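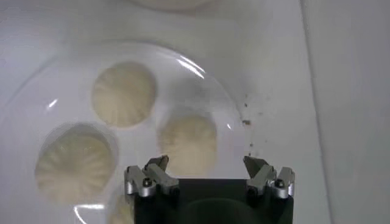 About Us

Hi, I'm Juwita Pillai, and Brikamero is my little corner of the internet for toy and game reviews! I started it one November after my son took apart a marble run I'd spent all morning building (he was three, I was crushed) and my sister told me to go write about it instead of texting her.

We've reviewed almost 2000 toys since then – puzzles, kites, board games, things that light up at bedtime when they really shouldn't. Izzati Hidayat covers crafts and anything with glitter, bless her. Arif Sitompul does the building sets and gets very worked up over missing instructions.

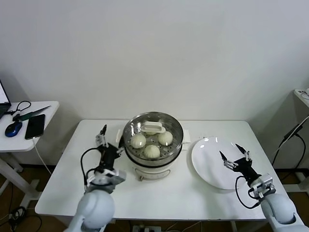 Four buns in the steamer

Toy makers do send us samples, and we say so at the top of the review. Our kids still get the final vote. Got a toy you'd like us to try? Drop me a note through the contact page – I read them all, usually after 9 p.m.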